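Home News Features Reviews Events Subscribe

Hands first, robots later: a morning at the Sostgate open day

Shares 4 Comments 2

The Ledemthorpe office of Sostgate has no robot arm on show at its open day, and visitors who came for one were told so at the door. The firm's work at this site is the collection of manipulation data: recordings of people doing ordinary table jobs with hand-held grippers, which are later used to train control policies for arms installed elsewhere.

Leif Hägglund, who runs the collection program, gave the introduction. A gripper of this type is a passive tool. The operator closes the jaws by hand, and the position of each tool is recovered afterward from video. Printed square markers give the software a fixed pattern of known size to look for. If a marker leaves the view for too long, the segment is marked as incomplete and goes to a separate queue.

The library built at Ledemthorpe stood at 3,226 accepted episodes on 23 May 2025. The target for the first release had been 2,000, a figure Hägglund now considers too low for tasks that need both hands. 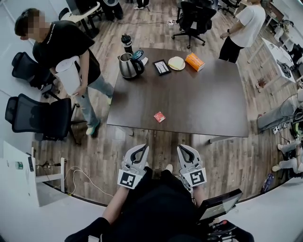

Two-handed work is where most rejected episodes come from. Lifting a lid while steadying the vessel requires the jaws to approach from different angles, and one tool tends to hide the other. Operators learn to keep their elbows out and to pause briefly before contact. The pause costs time in every episode, but it gives the tracking software a clean reference for each hand.

The sessions run in a working office, with ordinary furniture and people moving through. Hägglund prefers this to a curtained booth. A policy trained against a blank background, he said, performs well against a blank background. The cost is in review, where a passerby near the table can confuse the segmentation step and the episode has to be checked by eye.

Review is handled by Jonatan Tangen, whose group wrote the in-house tool, called Skestness. It plots jaw opening against time beneath the video and flags any closure that has no matching object motion. Tangen ran through several flagged episodes at normal speed and then at quarter speed. In one, the jaws closed on the rim of a cup and slipped twice before holding. The episode was kept. Failed grasps followed by a recovery are labelled separately and, in his view, are underrepresented in most collections.

Visitors were allowed to try the tools. The main difficulty is depth: the fingertips sit well ahead of the hand, and beginners close too early. Thin, flat items are harder than rounded ones, and paper is harder again.

Questions after the demonstration dealt mostly with transfer. The Stevens arm used for evaluation has a shorter reach than an adult operator, so a portion of the recorded motion falls outside its workspace and must be discarded or rescaled. Tangen would not give a percentage. A revised wrist mount is due in November, along with a lighter gripper body, and operators will need to repeat the calibration set before any new episodes are accepted.

Next article Previous article Back to Features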